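Refinishing old white cabinet doors — sand or strip?
Home Repair > Paint and Finishes

pramila_r
The doors on our kitchen cabinets were painted white by whoever had the house before us. After 26 years the paint on the lower ones near the stove has gone yellow and feels a little tacky no matter how much I clean it. I don't know what kind of paint it is. My plan is to sand everything by hand, prime, and put on two coats of a water-based enamel. My husband wants to use a chemical stripper and go down to bare wood. There are a lot of doors and we have one weekend a month to work on it. Which way would you go?

ljoshi
Don't strip unless the paint is lifting. If it is stuck down well, all you need is a clean, dull surface. Wash with a degreaser, rinse twice, let it dry overnight, scuff with 180 grit, wipe, prime. The tacky feeling is usually cooking grease that has worked into the paint. Once that is gone you may find the paint under it is fine.

Before you sand anything, find out when it was painted. If any of those layers are from before 1978, test for lead.

blazena_t
I disagree with the part about not stripping. I scuffed and painted over a tacky finish in our last apartment and it chipped around every knob within the first winter. The new paint was only as good as what was under it. If it still feels soft after a proper wash, it has to come off.

Agree on the lead test. Get a kit that works on layered paint and cut down through all of it, or you are only testing the top coat.

ljoshi
Chipping around knobs is mostly fingernails and rings. I have had it happen on bare wood with good primer. But yes, if it is soft after washing, take it off. I should have said that.

mohit.garg
I did ours in February and went with sanding and a bonding primer. Doors came out well. The hard part was keeping the kitchen usable. I took the doors off 4 at a time and numbered them inside the hinge cups with a pencil, then covered the number with tape so it didn't get painted over.

Two pictures from my place.

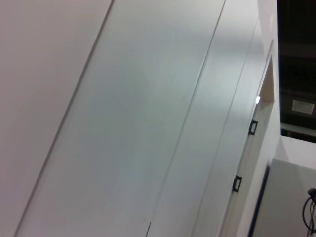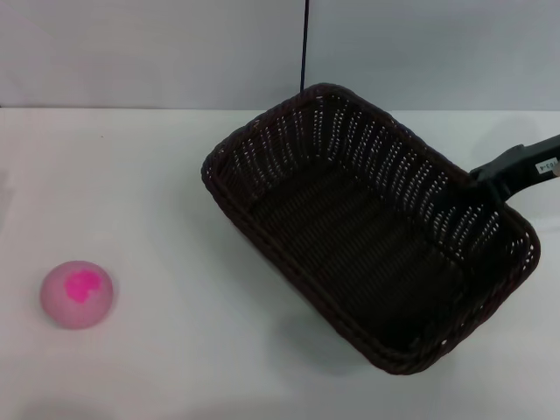 On cure time, the can will tell you it is dry to the touch in a couple of hours, and that is true, but it stays soft for weeks. I hung the first batch after 2 days and the edges stuck to each other. The second batch I left for a week and had no trouble. Decide where the hinges and screws are going to live before you start. A basket like the brown woven one is fine for rags and sandpaper, but it has gaps between the strands, so small screws should go in a bag or a jar with a lid. For the sheen I used satin, which shows brush marks less than semi-gloss. I used a foam roller on the flat parts and a brush on the edges.

shanti_b
How long did you leave between the primer and the first coat? My can says one hour and I don't believe it.

mohit.garg
Overnight. I was at work anyway.

blazena_t
One hour is fine if the room is warm and dry. In February with the windows shut I would wait too.

Are yours flat doors? The OP might have raised panels. Sanding the grooves by hand takes forever and that is where stripper earns its price.

pramila_r
They are flat on top and raised panel on the bottom. I guess that means both of us were right at home. I bought a lead kit this morning and will test one of the doors by the stove first.

ljoshi
Do one door all the way through before you touch the rest. Wash, scuff, prime, two coats, hang it, and use it for a month. If it holds up, do the others the same way. You will also find out how long a door takes you.

shanti_b
A month is a long time to look at one new door and a row of yellow ones. I would do the back of a door and try to scratch it after a week.

ljoshi
That tests whether it sticks. It doesn't test grease and steam next to a stove.

pramila_r
Update. The lead test was negative in three spots. I washed one lower door twice and most of the stickiness came off, but the strip along the top edge is still soft. I am going to strip that door and scuff the upper ones. Will post again when the first one is hung.

blazena_t
Good. Wear real gloves with the stripper, the thin ones melt.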